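String voltage, cold mornings and the second MPPT

The array on the shed at Galletstead has been running on one string since it went up. I finally had a reason to redo the wiring when the old inverter began dropping out before breakfast in June. The log showed a DC overvoltage event each time, always within the first hour of light, always on a clear morning after a frost. By mid-morning it had restarted and behaved normally for the rest of the day.

The cause is ordinary. Open-circuit voltage rises as cell temperature falls, and the datasheet figure is given at 25 degrees. The original layout was sized on that figure with almost no allowance for temperature. A panel at dawn in winter sits at or below air temperature, sees enough light to reach close to its full open-circuit voltage, and has no load on it until the inverter has finished its checks. That is the worst case, and the inverter was seeing it several times a week.

I replaced it with a Tedik hybrid unit, 5 kW, with 2 MPPT inputs. The input limit is 1,000 V, well beyond anything this roof will produce, so the dropout problem would have gone away with the single string left alone. I split it anyway. The western end of the roof loses light behind the neighbour's silky oak from mid-afternoon, and with everything in series the bypass diodes were doing more work than I liked.

Points to check before splitting a string:

Start voltage. Each shorter string still has to clear the minimum MPPT voltage on a hot afternoon, when the panels are at their lowest. Use the maximum cell temperature for this calculation and not the air temperature. Dark panels close to a metal roof run far hotter than the air above them.

Current. The strings are no longer in the same circuit, so each input has to be rated for the short-circuit current of its own string. Mine had ample margin.

Isolation. The old isolator was a single two-pole unit. The second string needed its own, and I had the electrician replace both so that they match. The existing one had water marks inside the lid.

Labels. Both strings, both ends. The first installer labelled neither.

The DC work was done by a licensed electrician. My part was the calculations, the monitoring and carrying conduit up from the ute.

Monitoring was the slower job. The Tedik exposes its registers over Modbus RTU, and the published map has the two string currents swapped. I confirmed this by having the electrician open the eastern isolator during commissioning and watching which value went to zero. The logger is a Lapointe serial gateway polling every 5 seconds, which feeds a small database on the machine in the study. At faster rates the gateway starts returning stale values without flagging them, so I have left it there.

After the change the western string tails off in the afternoon as expected and the eastern one holds its curve until the sun drops behind the ridge. There have been no overvoltage events. I do not have a full winter of data yet and will not quote a yield improvement until I do.

Still outstanding: the export limit is set in the inverter but has not been tested against the meter, and the Brunana battery is sitting in its carton until the wall behind it has been lined with cement sheet. The battery's CAN cable uses a different pinout from the inverter's, so I will be crimping that one myself.
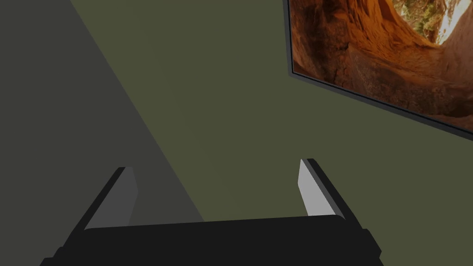
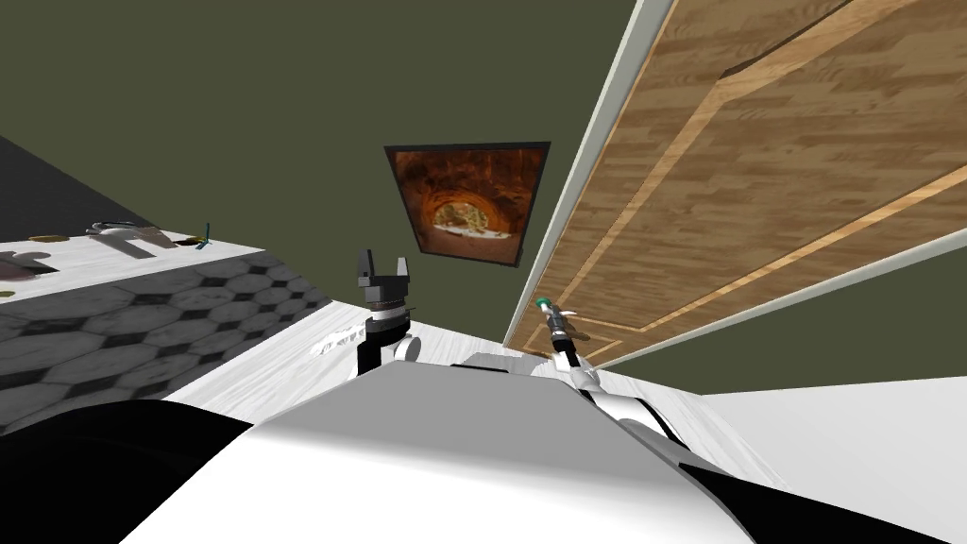
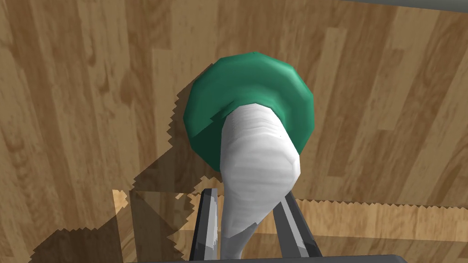 Simulation renders, grippers in all three. The green-capped mushroom shape is in the last one.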